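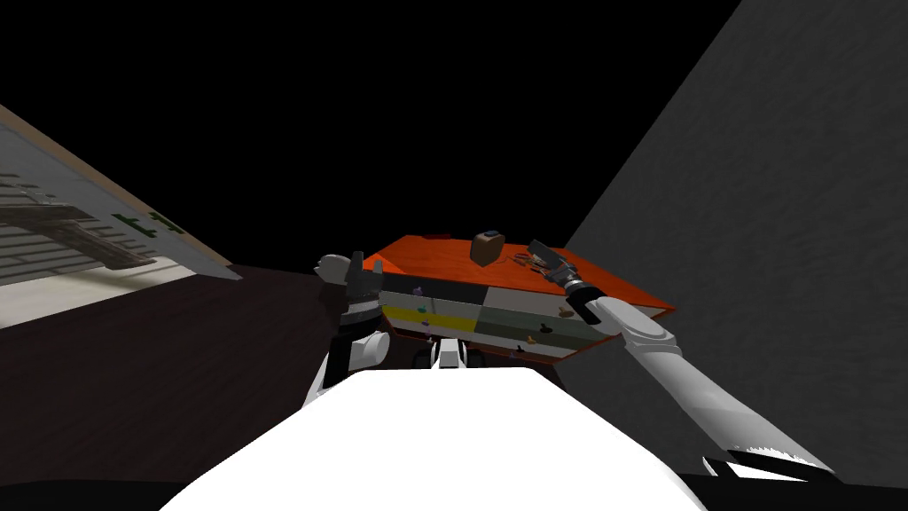
*Low and wide, with a red-orange top: the chest of drawers.*

# The Drawer Problem

Four minutes past eight and the line outside Pfeiffer is already down to the bakery. Sale room doesn't open till nine. People have thermoses. One woman has a tape measure around her neck like a doctor. Everyone is here for drawers.

Not wardrobes. You can't give a wardrobe away in Tromside right now, ask anybody with a van. Beds, sofas, slow. But a decent chest, three or four drawers, something you can put a lamp on, goes in the first ten minutes. The June sale had 131 lots and I'd circled two of them, and both were gone before I found a place to put my coffee down.

So what happened? Apartments, mostly. The new blocks along Ceva Street came with closets, sort of, a rail and a shelf behind a sliding door. Fine for coats. Useless for socks, chargers, the tablecloth you use once a year, birthday candles, the drill bits. All that stuff needs to lie down somewhere in the dark. People moved in with their boxes, lived out of the boxes for a winter, and then they came looking.

And what they found, new, was kind of grim. I went to three of the big stores out by the highway. Opened everything. Paper-thin bottoms, stapled, bowing before you've put a sweater in. A salesman told me not to load the top drawer "too much." How much is too much? He didn't know. Shirts were probably OK.

Old ones have their own troubles. They stick. They smell, sometimes of mothballs and sometimes of something you don't want to ask about. The bottom drawer never closes on the left. But they can be fixed, and that's the part that's pulled in a whole crowd who'd never held a plane before. There's a drop-in bench night in the back of Pfeiffer now, 30 places, full by lunchtime on the day they post it. I got in on a cancellation.

What you learn, in order. Take the drawer out and look at the bottom edges, because that's where a century of opening and closing goes. Rub the runners with a candle, plain white, no scent. Don't sand yet! Everybody sands too early, takes off too much, and then the drawer rattles forever. Wait for a dry week. A drawer that jams in August may be perfectly happy by November, and if you shaved it in August you'll be sorry. I was sorry. My own drawer now drops a little on the way in and makes a noise like a cough.

Then the hardware question, where things get heated. Half the bench swears by metal slides. Truteck makes the ones you see the most of in town, and I'll admit they run beautifully, you push with one finger and in it goes. The other half think putting slides in an old chest is vandalism. There was a raised voice over this. There was a person who went and stood outside for a bit. I've got slides in the kitchen and wax in the bedroom and I'm keeping quiet.
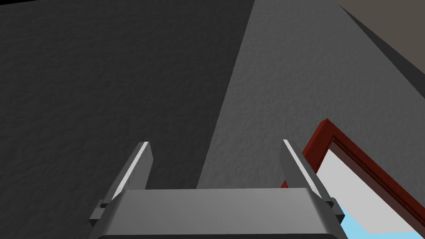 Jasper Hermans

Prices next. They've gone up, no way around it. A plain painted chest that would have been 60 dollars a couple of years back gets triple that with the knobs missing. Knobs are their own racket. A matching set of eight can cost more than the thing you're screwing them into, so people mix. Glass with brass, ceramic with whatever was in the jar. I've seen one chest with every knob different and I thought it looked terrible and then I went home and kept thinking about it.

Color's back too. For years it was strip everything, oil it, let it be pale. Walk through the sale now and it's rust, tomato, mustard, a green like pond water. Easiest place to be brave is the top. Paint only that, leave the rest alone, and if you hate it there's a cloth for that. Two thin coats, not one thick one. Let it cure a full week before the lamp goes on or you will have a lamp-shaped ring in it untill you die.

A word on tipping, while I'm here. Tall chests go over. Full top drawer, child hanging off it, over. Fix it to the wall with a proper bracket into a stud, doesn't matter if you rent, you can fill a hole. Low ones are steadier but I'd still do it. The bench people hand out brackets free and hardly anyone takes them, which drives me up the wall.

Getting it home is the last bit. Drawers out first, numbered on the back in pencil, 1 at the top. They look identical, they're not, and number 2 will not go in number 3's slot however hard you lean on it. Carry the carcass by the bottom rail. Never by the top, tops come off. Blanket in the van. Somebody at the door with a foot ready for the cat.

Mine's a four-drawer, dull brown, bought off the sidewalk from a man who was loading it the other way, into a dumpster. It took me three weekends. The second drawer still had its old lining paper, blue stripes, with a grocery list on it in pencil. Lard, matches, thread, and a word I can't read. I left teh paper in and put the towels on top.

The next sale opens at nine. Line forms on the bakery side, cash or card, bring your own rope.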